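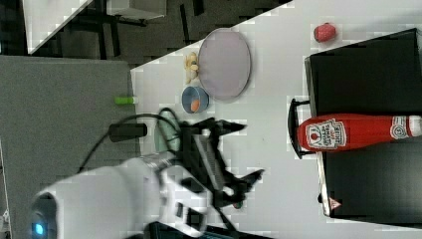

Why Ketchup Is Slow to Pour

Povis Science Pages, Sheet 774

Water leaves a bottle as soon as the bottle is tipped. Ketchup often stays where it is. Both can be poured, so both are called liquids in everyday speech, but they do not flow by the same rules.

Viscosity

Viscosity (say: viss-KOSS-ih-tee) is a measure of how strongly a liquid resists flowing. Water has a low viscosity. Honey has a high one. When a liquid flows, its layers slide past each other, and the layers rub. More rubbing means a higher viscosity and a slower pour.

Temperature changes viscosity. Honey from a cold shelf is thicker than honey in a warm room. Cooking oil also gets thinner as it warms up.

Water has another useful property. At a given temperature, its viscosity stays the same whether it is stirred slowly or quickly. Liquids that behave this way are called Newtonian.

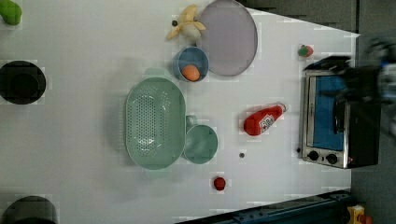
What is in ketchup

Ketchup is made of tomatoes, vinegar, sugar, salt and spices. The tomatoes are cooked and pushed through a fine screen, which holds back the skins and seeds. Very small bits of tomato pass through and stay in the sauce. Some makers also add a thickener.

The tomato bits are packed close together, and they press and catch on each other. When the ketchup is at rest, they form a weak network that runs through the whole sauce. The network can hold up its own weight - up to a point.

Yield stress

The smallest push needed to make a material like ketchup start flowing is linked to its yield stress. Below that level, ketchup acts like a soft solid. Above it, the network breaks and the ketchup flows. Toothpaste and mayonnaise also have a yield stress. Toothpaste would slide off the brush without it.

Once ketchup is moving, a second effect takes over. The faster it is made to flow, the lower its viscosity becomes. This is called shear thinning. It explains why nothing comes out of the bottle at first and then too much comes out at once.
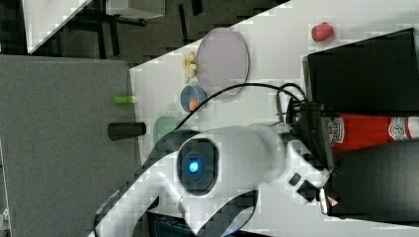
Getting it out

Shaking the bottle with the cap closed breaks up the network before pouring. Tilting the bottle to 45 degrees leaves room for air to move in along the upper side of the neck while the sauce moves out along the lower side. A squeeze bottle works in a different way: the hand supplies the push.

Try it

You need:
2 small plates
a spoonful of ketchup
a spoonful of honey
a spoon

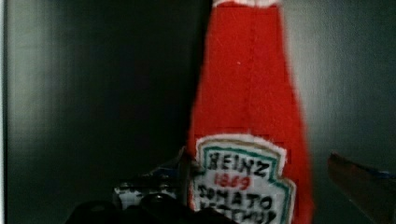 Put the ketchup on one plate and the honey on the other. Draw a line through each with the tip of the spoon. Wait six minutes, then look again. The honey closes up, because it has no yield stress. The line in the ketchup should still be there. A little watery juice may collect in it.

Wash the plates in warm water.

Words to know

Viscosity: how strongly a liquid resists flowing
Yield stress: the level of push at which a soft solid begins to flow
Shear thinning: getting runnier when stirred, shaken or squeezed

Next sheet: Why Oil Floats on Vinegar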